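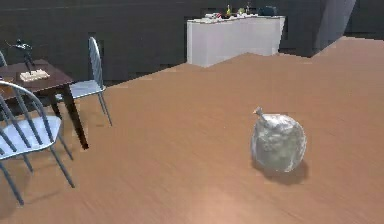 Sep 19, 2024
By Serena Palumbo
4 min read
174 shares

Barrios Dry Perry, 2023 harvest

Pears and apples are cousins, but anyone who has tried to press both in the same week knows how differently they behave. Apples wait for you. Perry pears are hard and sour as a rock one morning and brown at the core a couple of mornings later, and some of them have to be milled the day they're ready or you've lost them. So we were thrilled when the old Barrios block gave us a proper crop last year, enough to bottle a perry all by itself for the first time!

We filled 2000 bottles. That's tiny, even for us, and a good share of them went to club members in June, but there's still a nice stack left in the tasting room and we'd love for you to try one.

What it tastes like

The nose is pear skin and elderflower first, then something like wet slate and a bit of fresh hay. Give it a few minutes in the glass and you'll get lime peel too. It's dry, though perry is never quite as dry as cider can be, because pears carry a sugar (sorbitol) that yeast won't eat. You end up with a soft, round middle even when fermentation has gone all the way. There's some tannin at the end, more like green tea than red wine, and a grapefruit-pith bitterness that I really love and that my mother doesn't. The bubbles are fine and gentle.

If you've only had sweet pear cider from a can, this will be a surprise. Pear cider is often apple cider with pear juice added. Perry is pears the whole way down, and these are the small, tannic kind you wouldn't want to bite into (I have, every fall, and I never learn).

How we made it

The pears were picked up by hand over three passes and milled the same day. We let the pulp sit overnight before pressing, which drops out some of the tannin and keeps the perry from going hazy later. Then it went into tank with no added yeast and took its time. It was still ticking along in March.

Most of it stayed in steel. We put a small part, 479 liters, into neutral oak barrels to see what would happen, and what happened was a lovely beeswax note that we blended back in right before bottling. The bubbles come from a second fermentation in the bottle. We disgorge by hand, so fill levels vary a little from one bottle to the next. A faint dusting of sediment is normal and perfectly fine to drink.

Serving it

Chill it, but don't freeze the life out of it. Twenty minutes out of the fridge is about right. A plain white wine glass beats a flute here, since you want room for all that elderflower.

With food, I go to this bottle more than almost anything else we make. Oysters, yes. Fried chicken, very much yes. Soft goat cheese with cracked pepper, a roast pork sandwich, sushi, salty potato chips on the back steps. Last month we poured it with a cold noodle salad with lots of ginger and mint and went through two bottles before the main course came out. I'd skip it with chocolate. The tannin turns metallic and neither one comes off well.

Keeping it

Drink it now for freshness, or lay a few down. Perry has a reputation for fading young, but the bottle fermentation helps, and I'd happily open one three years from now. Store it somewhere dark and cool. Once it's open, a sparkling wine stopper will hold it until the next evening.

The details

Pears: mixed perry varieties, Barrios block
Harvest: 2023
Style: dry, bottle fermented
Alcohol: 6.8%
Size: 750 ml
Closure: crown cap
Sulfites: a small addition at disgorging
Gluten free, vegan

Also on the shelf

If you like this one, try Pikelus, our still cider from bittersharp apples, which has the same grippy finish with a lot more acid behind it. Druvetti is the one for people who want something rounder and a touch sweet. And the next batch of Sadance, the quince and apple blend so many of you ask me about, is in tank right now and smelling wonderful. We expect 200 cases, and I'll post here as soon as I have a date.

Bottles are sold singly or by the six, and you can mix a six any way you like.

12 comments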